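Computers and Society | Open access | 14 Shares | 2 Comments

3.2 Condition of the retired desktop computers

The machines examined in this part of the study came from offices served by the Taltum reuse scheme, which received 600 desktop towers up to 24th June. Each case was laid on its side and opened before any part was entered in the record. Parts were then listed under the headings used by Coetzee in her earlier survey of office equipment: power supply, main board, memory, storage and cabling. Storage was treated separately, as the rules of the scheme require every drive to be accounted for before a case may leave the workroom.
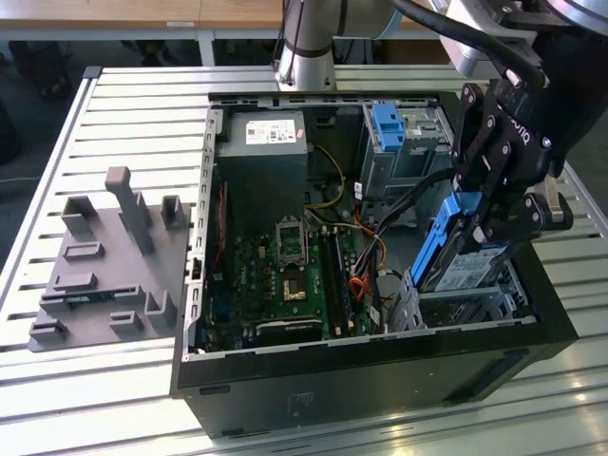
Figure 2. Open desktop tower with a 3.5-inch hard drive in a blue plastic bracket, held at an angle over the lower drive bay. The processor socket is empty.

Missing processors were recorded in almost 90 of the towers. In such cases the main board was kept with the chassis and marked as incomplete, and the power supply was assessed on its own. Drive brackets proved harder to classify. Many had been exchanged between models during earlier repairs, and a bracket was accepted as matching only where it could be seated fully without force. Loose cabling was noted but was not counted as a fault. The remaining towers will be examined in December.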